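Vellinix Aniva

The Vellinix Aniva is a tabletop robotic arm kit sold for use in homes, small shops and teaching rooms. It is made by Vellinix, a maker of light automation equipment, and is offered either as a boxed kit or as part of a setup service in which a technician installs the arm at the buyer's address. The kit is intended for simple handling work on a flat surface, such as picking up, moving and setting down dishes, cups, small boxes and similar household items.

The Aniva is the second arm in the company's product line. It replaced the Sepúlveda, an earlier model that was larger, had to be bolted to a bench and was sold mainly to workshops. Both arms use the same control program, called Avov.

History

Work on the Aniva began after buyers of the Sepúlveda asked for an arm that could be moved from room to room. The older model needed a fixed bench and a separate control cabinet, and many of the requests the company received came from people who had neither the space nor the tools to mount it. Vellinix first tried to reduce the weight of the existing arm, but the cabinet remained a problem, and the design was set aside in favor of a new one with the control board inside the base.

A first group of 103 kits was sent to registered testers in May. The testers were asked to use the arm in their own rooms, on their own furniture, and to report on setup, noise, gripping and the quality of the printed guide. Several changes followed. The power cord was lengthened, the rubber pads under the clamp were made thicker, and the guide was rewritten to place the safety section before the assembly steps. General sales opened on 06/04/2021.

Contents of the kit

The standard kit contains the assembled arm, one two-finger gripper, a table clamp, a power adapter, a data cable, a set of hex keys, a bag of spare screws and the printed guide. A narrow gripper for thin edges is sold separately, as are a longer cable and a carrying case. The Avov program is downloaded by the buyer and does not require a paid account.

The arm arrives with its joints already set. The buyer attaches the gripper, connects the cables and runs a short check in which each joint moves a small distance and returns. The guide directs the user to stay out of reach during this check and to keep one hand near the power switch.

Design and operation

The Aniva has a reach of 800 millimeters and is rated to lift objects of up to 400 grams. The rating applies to the gripper supplied with the kit and includes the weight of anything inside the object being lifted. A bowl that falls within the limit when empty may exceed it when filled, and the guide repeats this point in the chapters on kitchens and on serving.

Movements can be taught in two ways. In hand teaching, the user presses a button on the base, guides the arm through the task and presses the button again. In screen teaching, the user places points on a drawing of the table in Avov and chooses the order in which the arm visits them. The two methods may be combined, and a task taught by hand can later be corrected on the screen. Avov stores up to 100 tasks on the arm itself; further tasks are kept on the user's computer.

Speed is set on a simple scale from one to five. New tasks always run at the lowest speed the first time, and this setting cannot be turned off. If a joint meets more resistance than expected, the arm stops and waits for the user to clear the task or start it again.

Suitable surfaces and objects

The company recommends a level table that does not rock. Wood, stone and laminate tops are all listed as suitable, provided the edge is thick enough for the clamp. Glass tops are excluded. On smooth tops, the guide advises testing each object by hand before a task is taught, as a light dish may slide when touched from the side — a common cause of failed grips.

Low, wide objects are treated in a chapter of their own. A tall cup can be held around its body, but a shallow dish must be taken by the rim, and the gripper has to come down close to the tabletop without pressing on it. The guide recommends approaching from the side nearest the arm, lowering in short steps and closing the gripper slowly. Polished metal is described as more difficult than plastic or unglazed clay because it offers less hold, and replacement finger pads with a softer surface are available for this purpose.

Setup service

Buyers who do not wish to install the kit themselves may order the setup service. A technician visits once, fixes the arm in place, runs the joint check and teaches two tasks chosen by the buyer. The visit also covers cable placement. Cords are to be kept off walkways, and the loop of cable at the wrist must be left long enough for the wrist to turn fully.

The service does not include repairs to furniture or electrical work. A room with no outlet near the table is noted on the order form, and the buyer is asked to arrange for one before the visit.

Use in the home

Most of the material published on the Aniva concerns living rooms and dining areas, where the arm shares a table with everyday belongings. The company advises clearing the reach area but does not require a table to be set aside for the arm alone. A dish near the front edge is among the first objects suggested for practice, as it can be approached without reaching across the full width of the top.

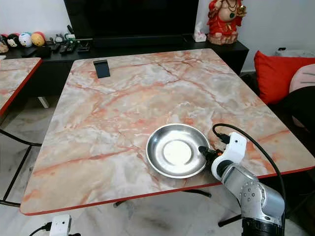 Vellinix support replied to a question on rim grips that the side approach should be taught at speed one and saved as a separate task before any lifting is added. The reply also stated that a task taught with one dish should be checked again if the dish is exchanged for another with a wider rim, even where the two are of similar weight.

Reception

Comments from testers were generally favorable on the subjects of size and noise. The hand teaching method was described as easy to learn, and several testers had a working task on the first evening. Criticism centered on the clamp, which some found hard to tighten under tables with a raised edge trim, and on the lifting limit, which rules out most full plates and cooking pots.

The Avov program received mixed remarks. Users of the Sepúlveda welcomed the option of opening their older tasks, though these must be shortened to suit the smaller arm. Newer users reported that the drawing of the table was clear but that the names of certain menus were not, and the menus were renamed in a later update. The update also added a notice that appears when a stored task would carry the gripper below the level of the tabletop.

Care and warranty

The outer parts of the arm may be wiped with a damp cloth when the power is off. Finger pads are considered wearing parts and are not covered by the warranty. The warranty on the arm, base and adapter lasts one year from delivery and passes to a new owner if the kit is sold, provided the serial number has been registered. Damage from lifting above the rated weight is excluded, as is damage from liquids entering the base.

See also

Sepúlveda (robotic arm)
Avov (control program)
Table clamp
Hand teaching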